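Knife Preemption Bill Returns to the Statehouse

October 16, 2018

When the legislature convenes next year, members will again consider whether cities and counties may write their own knife laws. A preemption bill failed in committee by a single vote in May, and its sponsors intend to file it without changes.

State law already permits adults to carry most folding and fixed-blade knives. Local ordinances are another matter. Wallton prohibits any blade over 3 inches in a public park, while neighboring Yeoman sets no limit at all. A hunter driving between the two towns may break the law without leaving the highway.

The Hevik Center for Carry Law reviewed 809 municipal codes for its latest report and found 100 that define a prohibited knife in terms the state statute does not use. Penalties range from a small fine to 9 months in jail.

"A citizen should be able to read one law and know where he stands," said Lorraine Rudd, the center's legislative counsel. 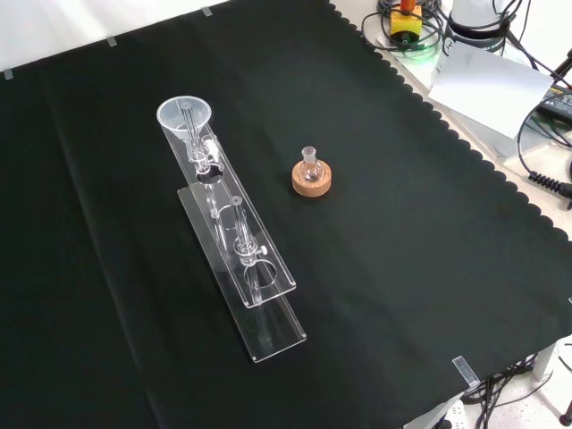
Opponents of preemption argue that local governments know their own streets and should keep the authority to act. Several also object to the bill's treatment of schools and public laboratories, which could no longer set blade rules by city ordinance. A teaching bench with a funnel, a stopcock and a small glass flask in a cork ring would remain subject to the institution's own policy, as would any cutting tool kept beside it. Sponsors regard that language as sufficient - the Pekwood city council does not.

Public comment on the bill opens when it is filed. The center has mailed copies of its report to 2,000 members and to every county clerk in the state.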